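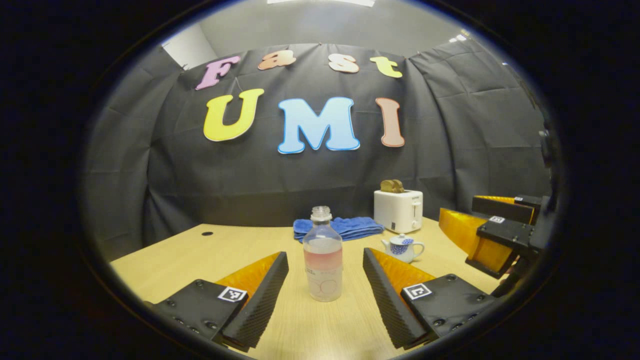

What does a work surface at home need before breakfast is prepared on it? It needs one clear area for handling food, one fixed place for the heated appliance, and a separate place for liquids and cloths.

Chapter 2
Laying Out a Small Breakfast Surface

2.1 Scope of the chapter

Chapter 1 dealt with the kitchen as a whole room. The present chapter is confined to a single table or worktop and the few articles kept on it for a light breakfast: a toaster, a teapot, a bottled drink and a cloth. The principles apply equally to a bed-sitting room, a staff room or a holiday flat, where one table often has to serve for both preparation and eating.

Three terms are used throughout. The footprint of an article is the area of surface it covers when at rest. Its working area is the footprint together with the space needed to use it. The clearance is the distance to be kept between one working area and the next. A teapot has a small footprint but a larger working area, as the hand must reach the handle and the spout must be free to tip. A toaster differs again, in that most of its working area lies above it.

2.2 The heated appliance

The two-slot pop-up toaster is placed first and everything else is arranged in relation to it. The following rules are given in the order in which they should be applied.

(a) Stand the toaster on a flat, level surface, with the flex lying slack and away from the front edge. Where the table has a cable hole, the flex may be passed through it if the plug will fit.
(b) Leave the space above the slots entirely open. Shelves, curtains and hanging cloths must not come within it.
(c) Turn the toaster so that the lever can be pressed without reaching over the slots.
(d) Empty the crumb tray when the appliance is cold and unplugged.

Bread that has risen at the end of the cycle should be lifted out by its upper crust. Slices that stand well clear of the slots can be taken by hand. Short slices are the usual cause of burnt fingers, and wooden tongs are to be preferred for them - never a knife or fork.

2.3 Cloths and towels

A terry towel is thick, absorbent and slow to dry. Folded in layers it makes a compact pad with a footprint a quarter or less of its open size, and in this form it may be kept on the table during preparation. It should lie flat, with the fold towards the user, so that it can be picked up without spilling open.

The position of the towel is a matter on which practice varies. Many households put it next to the toaster simply because a space is left there. This is acceptable while the toaster is unplugged and cold. Before the lever is pressed, the towel should be moved to the far side of the table or hung on a rail.

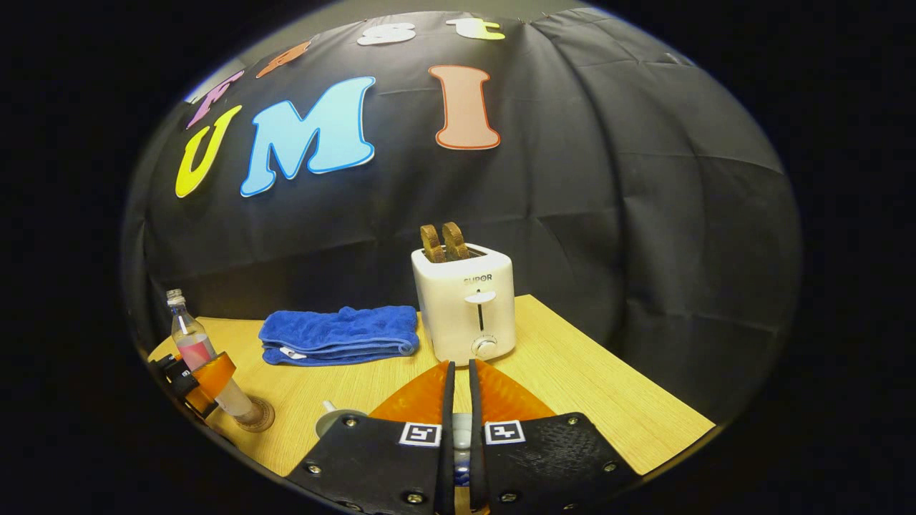
A reader of the previous edition, writing from Jillisska, objected that a towel moved out of reach is no help when tea is spilt, and that in a small kitchen she would sooner move the toaster. The objection is a fair one. On a surface less than 100 cm wide the two requirements do conflict, and the usual compromise is to hang the towel from the table end, where it remains within reach of the pouring hand.

2.4 Liquids

Bottles and pots are treated together, though they behave differently. A tall plastic bottle with a screw cap is light when part empty and is easily knocked over, but while the cap is on it will not spill. A small teapot is lower and steadier, but its lid is loose and its contents are hot. The bottle may therefore stand near the middle of the table, while the teapot should stand back from the edge with its handle towards the user and its spout away from any appliance.

Coloured drinks, such as fruit cordials, leave marks on pale wood if they are left to dry. Wipe at once with a damp cloth, then with a dry one, following the grain.

2.5 The MacKinnon layout

The arrangement known as the MacKinnon layout divides the surface into 2 strips running from left to right. The back strip holds the articles that stay put. The front strip is kept bare for plates and handling. On a table 72 cm deep, the back strip takes slightly less than half. The Ginov layout, treated in Chapter 3, divides the surface from front to back and is better suited to two people working side by side.

Exercise 2.1 Measure the footprint and the working area of each article on your own breakfast table. Draw both to scale on squared paper and mark any place where two working areas overlap.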